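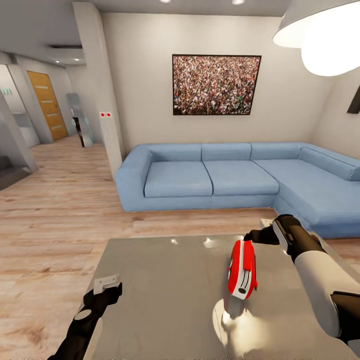 Can a robot policy trained only in simulation work on a real arm? Sometimes, and the Wirkora group's answer is to make the sim rooms messier, with more lamps and shinier tables.

Went to the lab open day in September, got there late, parking awful. Tetsuya Yagi was already mid-talk. Short version: they collect 185 demos per task in sim, then re-render each one with new lighting and surfaces. Same motions, differnt look. Living room with the blue sofa is the default. Table picks up glare from the ceiling lights, which is the part he cares about.
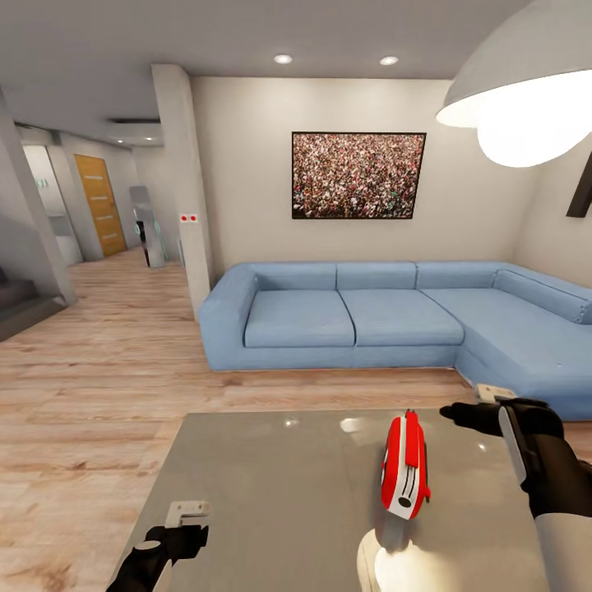
The numbers

487 test runs on the real arms, 6 tasks. With re-rendering, 4 of the tasks held up fine. The other two, not so much. Donnie Imrie asked about shiny tabletops and got a long answer, I caught maybe half. Reflections still fool the close-up views, Yagi said. A lamp mirrored in the surface can read as an object.

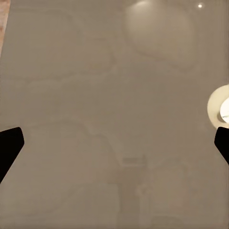

So next they want to vary the gloss seperately from the lights, see which one hurts more. Makes sense to me. Slides are going up on the Trotero page later. Skipped the Tanabe demo, line was out the door. Coffee was decent.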